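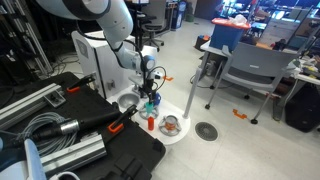

Attachment 1: bench and white table, current state

TICKET: Loose clamps / table wobble / parts all over bench
Area: Dendby workshop, back bench + white table
Priority: medium
Status: open, waiting on parts

REPORTED
White table rocks when you lean on the rounded end. Drinks slop. Also can't find anything on the black bench, extrusion left lying across it, cable everywhere. Want the shelf upright for the Stotby job built and the bench back by end of August.

9:40
Had a look. Two things mixed up in one ticket but leaving it as one.
a) table wobble
b) bench mess / shelf upright half done
Starting with the wobble.

9:55
Checked feet on white table. All 4 touch the floor. Not the feet. Floor is fine too, tried it a tile over, same rock.
Pushed on the slanted post at the right edge, nothing moves there. So it's up top or where the two tables meet.

10:20
Clamps on the black bench, orange pads. One at the far edge by the white cabinet, one up close to the white table. The near one was loose, got most of a turn out of it. Tightened. Rocking is less. Still there.
Far one OK.

10:35
Underside. Bolts holding the top, one spins and never bites. Thread is gone I think. Insert is a Vornus one, same type as the bench drawers. None in the bin. Checked the other bin. None.
Ordered a bag of 10. Only need one but thats how they come.

TEMP FIX: cardboard shim under the top, bad corner. Holds if you don't lean on it. PLEASE don't lean on it.

11:10
On to the bench. 
- two lengths of aluminum extrusion. Longer story, see below
- gray angle bracket near the end of the far one. Goes with shelf job, leave it
- coil of gray cable in between. Whose?? no label on it
- long black tool with the metal collar, sitting on top of the cable. Going back on the wall hook if not claimed
- small black block at the corner. Leaving alone until someone says

11:30
Extrusion. Drawing says both pieces same length. They are not. Measured twice, one is 4 mm over. Wont sit square with the bracket on. Either cut wrong here or came wrong from Jelínek, can't tell, the delivery note is missing.
Options: trim it, or swap with stock. Stock rack has nothing in that profile so trim. Saw is booked till after lunch.

1:15
Trimmed. Deburred the end, ran a nut down the groove to check, goes fine. Offered up the bracket, square now. Not bolted yet, need the black clamps for that and one of them is still holding the bench steady. Chicken and egg.

1:50
Reply from person who filed: "can the cups and bottle stay on the white table or do they need to go"
They can stay for now. Round metal bases too. Keep it all away from the rounded end till the insert is in. Silver bowl and the blue mug, same. If you want a rule, nothing heavy past the red-orange bottle.

2:05
Second reply: gray cable is from the old bench light, can go in the cable drawer. Done. Labelled it "bench light" this time.
Tool back on hook.
Still nobody for the black block.

2:40
Checked the front of the white cabinet while I was there, somebody said the door sticks. Little metal fitting low down needed a wipe and a quarter turn. Opens OK now. Not logging seperately.

3:30
Retest on table. Shim in, near clamp tight. Pressed on each corner. 99% fine, tiny click at the bad corner. That's the dead bolt, will go when insert goes in.

STILL TO DO
- fit insert when bag arrives, pull the shim out
- bolt bracket to extrusion, then second upright
- find Jelínek delivery note, or ask for a copy
- black block, owner?
- more clamps. 2 is not enough for that bench, have asked before

Leaving ticket open. If the table starts rocking again before the parts come, check the near clamp first, it backs off by itself.

Update next morning, 8:10: clamp had backed off again. Tightened. Parts not here yet.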